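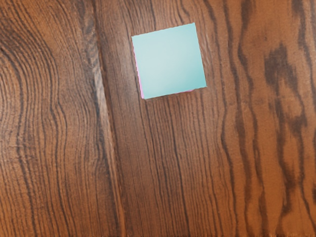 Success checker for the stacking task, December, started after lunch and still going at 6:40 pm. I've been trying to work out why Wannasri (the image-based checker, for anyone reading this who came in after Lutz renamed everything) keeps disagreeing with the sim state on episodes that look perfectly fine in playback. The overhead view is where most of the trouble lives, I reckon. From nearly straight above, a stack is one pale cyan square on the wood with a skinny wedge of pink down its left side, and the checker has to decide "stacked" or "not stacked" from pretty much that sliver. Crop it down to network size and the sliver is a pixel or two wide. No wonder it guesses.

Background so I don't have to dig for it later. The policy runs in the Kostano scene, two cubes, round wooden table, and at the end of each episode we need a yes or no. Sim state gives us a yes or no for free, obviously, but the whole point is to end up with something that works from pictures alone, so state is only the referee. Napaporn's original version took a single view and did a straight classification. It was good on the flat colour table we had in spring. Then we moved to the wood textures and it got cranky.

What I changed today: the checker now takes the overhead, the side and the close view together, one small encoder shared between all three, and the features get pooled before the head. I'd wanted to concatenate, but Silvan talked me out of it over coffee – his argument was that if a view drops out on the real bench we'd be feeding zeros into a fixed slot and getting rubbish. Pooling lets me drop a view at random in training. Seems fair. I'm dropping one view in 25 percent of batches, a number I picked with no science whatsoever.

Training settings, same as the last entry apart from these:
views: overhead, side, close
view dropout: 25 percent
frames per episode: last 15
pooling: mean (try max tomorrow)
texture shuffle: on, table only, floor left alone
seed: 11

The floor being left alone is deliberate, by the way. Drahomíra asked why I don't shuffle those big pink tile circles as well, seeing as one of our cubes is pink too and the side view has plenty of floor in it. Good question! I want one run with them fixed so I can tell whether the encoder is latching onto tile when it should be looking at cube. If the side-view saliency lights up over the floor, we'll know, and then I'll shuffle the lot.

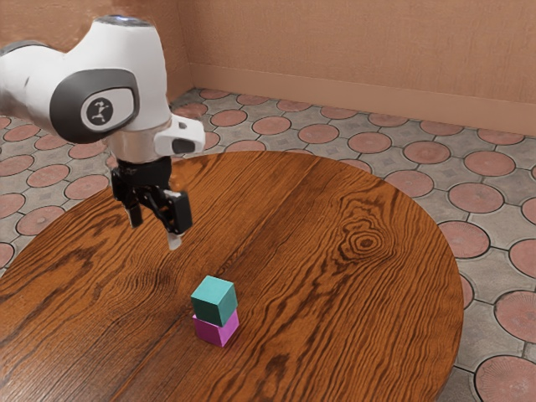
Side view, gripper open and clear of the cubes, teal on magenta. Edges line up nicely.

The side view is the one I'd trust if I could only keep one. You get three faces of each cube and you can see the edges sitting over each other, so even my eye can do the job without squinting. The catch is the arm. In plenty of episodes the gripper is parked between the camera and the blocks at the last frame, and the side view is then worth nothing. That's why I went to the last 15 frames and not just the final one, on the theory that somewhere in there the fingers have moved off.

And a definition problem, which ate an hour. What counts as stacked? The old rule in the referee was: top cube centre over bottom cube centre within tolerance, and contact between them. Nothing about the gripper. So an episode where the arm is still hanging on to the top cube at the end gets a yes, and the image checker (sensibly!) says no, and we've been logging that as a checker error. Pieter spotted it when he went through the disagreement pile by hand. I've added "fingers open, no finger contact" to the rule, and re-scored the old runs on Dorna while I was out getting a sandwich. Disagreements came down by roughly a third without touching the network at all. A bit embarrassing, but I'll take it.

Note to Lutz: the scores on the wiki from before this fix aren't comparable any more. Please don't put them on the same plot as today's. I'll redo the table when the max-pooling run is in.

Now the close view, which is the weird one. It sits low enough that whatever's nearest hogs the picture, and the lighting does unkind things to the top faces.
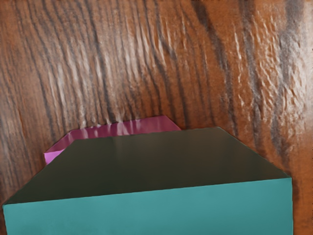 My first instinct was to bin it from the input altogether, so I ran the ablation before getting opinions about it. Trained three versions, each missing one view for the whole of training, and scored them on the held-out episodes with the corrected referee.

No side view: worst, by a fair way, as expected.
No overhead: a bit worse than the full set, mostly on near misses where the top cube is hanging over one edge.
No close view: basically the same as the full set on clean stacks, and clearly worse on the ones where the arm blocks the side camera.

So the close view stays. It's covering for the side view in just the episodes where we need cover, which I wouldn't have predicted from looking at the pictures. Colour is the thing to watch in there. Teal goes to a dark olive, nearly charcoal, on the top face when the light is wrong for it, while the front face stays bright turquoise. Anything that leans on "find the teal" is going to see one box as two objects. I had a little colour-threshold baseline running alongside for comparison and it fell over for exactly this reason, so I've stopped reporting it. Napaporn wants it kept in the appendix as a cautionary tale – fine by me, as long as she writes the paragraph.

The other thing is the shine on the wood. The grain picks up these pale streaks, and where they run up near the edge of a cube the encoder seems to lose the boundary. I tried turning the specular down on the table material and the close-view score improved on the spot, but that's cheating, the real tabletop over at Prindeden is glossier than ours if anything. Turned it back up. Better to randomise it, so that's gone on the list along with the floor.

To do:
max pooling run, same seed
floor shuffle on, compare side-view saliency
randomise table gloss, wide range
ask Silvan if the side camera can go a touch higher without losing the lower cube's front face
re-score Drahomíra's hand-labelled set with the new referee rule (she's got labels for "still gripped", bless her)
move the old disagreement pile out of scratch before Dorna wipes it

Queue's showing 11 jobs ahead of mine. Going home.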